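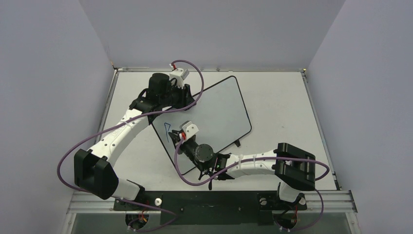
A whiteboard with a short blue mark on it.

Does a whiteboard really wipe clean?

People say you can draw on a whiteboard, wipe it, and it's as good as new. Is that true? Mostly. Let's be picky about it.

Paper is full of tiny gaps. Ink sinks into them and stays. A whiteboard has a hard, smooth surface, so the ink has nowhere to sink. It dries on top like a thin skin. Marker makers also add something slippery to the ink, which stops that skin from gripping the board. Rub it and it crumbles off.

So far, so good. But have you ever seen an old classroom board? It's often gray and cloudy, with last month's spelling words still faintly showing. That's called ghosting. Cheap boards can wear down, and tiny scratches give the ink places to hide – a bit like paper after all.

"Wipes clean forever" is the kind of thing you read on a package. I wouldn't believe it until I'd tried it.

Try it yourself
Ask a grown-up for an old board and a dry-erase marker. Check the label, because permanent markers look very similar. Draw two short lines. Wipe one after 90 seconds. Leave the other until next Wednesday, then wipe it just as hard. Any difference?

Leidy Correa's class tried this in January and couldn't agree. Half of them saw a ghost and half said it was a shadow. Tilt your board toward a window before you decide.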